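I got to the Laing an hour before lunch service and found Fidel Huenchumán up a stepladder, swapping light bulbs in the dining room. He's the general manager now, though he laughs when I say it.

"I still do bulbs," he told me. "I like bulbs. You fix one and it stays fixed."

The hotel has 40 rooms and had been dark since September, when the old owners shut the doors with 147 bookings still on the calendar. I had my own cousin's rehearsal dinner on that list, so I may have been a little pushy with my questions!

Fidel didn't mind. He'd called every one of those guests himself, he said, starting with the brides. "Some of them cried, one of them yelled at me for 27 minutes. Then she booked two more rooms."

The new kitchen belongs to Cristóbal Escobar, who ran a lunch counter called Irley across town for six years. He came out with coffee and a plate of something with figs – I ate most of it, sorry Fidel.

"People want a hotel restaurant to be fancy," Cristóbal said. "I want the guy who parks the cars to eat here on his day off."

The party rooms open first, with the bedrooms to follow floor by floor. I asked about the elevator, which I remember as terrifying. 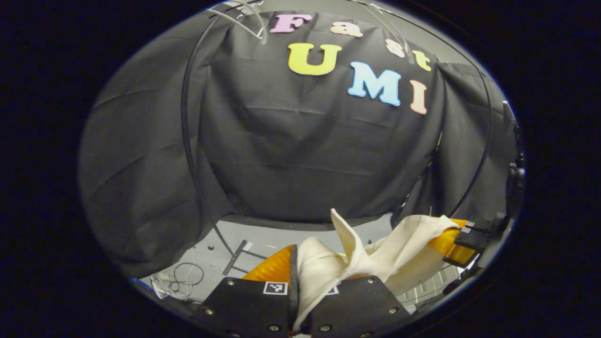
Pastel foam letters pinned to a black cloth backdrop.

"Same elevator, new cables," Fidel said. "You can take the stairs if you want."

I took the stairs. On the way down he showed me the old coat check, and he's still arguing with Cristóbal over whether it should be a bar or a bakery window. Cristóbal wants the bakery.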